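Chapter 10
Sorting Household Objects

Home Management, Unit Two
Jalen Szabo

Most homes hold far more small objects than large ones. A kitchen drawer may have kitchen tools, toys, rubber bands, and batteries in it, and each of these belongs somewhere else. Sorting means deciding which objects go together and then giving every group a place.

In this chapter you will learn to set up a sorting surface, choose containers, and deal with objects that fit more than one group. You will need a clear table, a tray, and two baskets of different colors. The tray holds whatever still has to be sorted. A vegetable peeler and a toy pizza slice can share it for now, even though they will not be stored together. 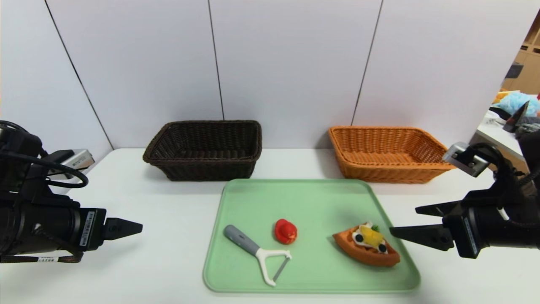
10.1 Groups and Containers

A group is a set of objects that share a use, a material, or a place in the home. Sorting by use is the most common method. A peeler is a tool for preparing food. A toy pizza slice looks like food, but its use is play, so it goes with the toys.

Choose the containers after you have named the groups. Open baskets suit objects that are picked up often. Woven baskets should not be used for anything wet. A peeler has an exposed blade and should not be kept in a basket that children reach into.

In the second picture, a long tan piece shaped like bread lies in the orange-tan basket, while the peeler and a small red toy are on the green tray. 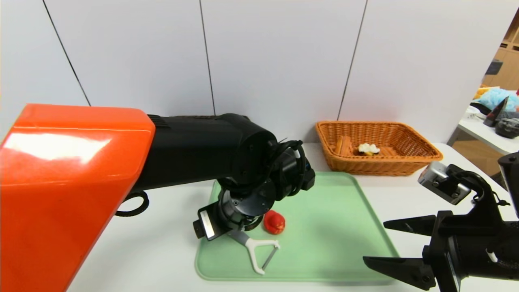

Page last changed: Jul 26, 2024

Key terms
Group: objects kept together for a stated reason.
Holding tray: a tray for objects not yet sorted.
Mixed object: an object that fits two or more groups.

Before you read on
Empty one drawer at home onto a table. Write down the groups you would make, and mark any mixed objects with a star. Keep your list for Section 10.2.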